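Drurkirton Walled Garden: progress report to the Amarasinghe Fund
October 30, 2024
Prepared by Pranab Thambiah, head gardener

The grant was for two things, the south border and the fruit wall, and I will take them in the order in which they gave trouble.

The fruit wall is planted. The old pears came out in the spring, one of them taking a fair amount of mortar with it, and the repointing pushed us back to the end of May, a daft time to be putting in anything with leaves on. We used pot-grown plums and cherries and watered them like invalids all summer. All but 2 have taken. The nursery has agreed to replace those, after a correspondence longer than the original order.

The south border has had a mixed year. We dug out the ground elder, or most of it, and it has thanked us by coming up in the path instead. The first half is planted with asters, sedums and hardy geraniums, and it looked very decent in September, when the mildew had not yet found the asters. The second half is under black sheeting until spring. Visitors ask what is growing there and I tell them patience.

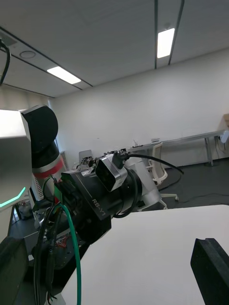

The RB-Y1's left arm and wrist.

Bulbs next. We ordered 2,000 narcissi and 1,399 arrived. I have counted them myself and then had someone else count them, in case it was me. Fisatar, who supplied them, say the remainder are on the way. If they turn up after November they will go in the long grass by the gate, where late planting shows least and I can blame the squirrels.

On spending, we are under on plants and over on compost. The soil at the foot of the wall was mostly rubble and clay pipe, and needed far more muck than I allowed for. I would like to move what is left in the plant budget across to cover it and would be glad of your agreement before Christmas.

Planting labels are the one item not started. Rurnalex sent a proof with "Saxifraga" spelt 2 different ways, neither of them right, so it has gone back.

Over the winter we will prune the apples, mend the cold frames and lift the sheeting in March to see what has survived under it. I expect the ground elder will be there to meet us. The next report will follow once the narcissi have flowered.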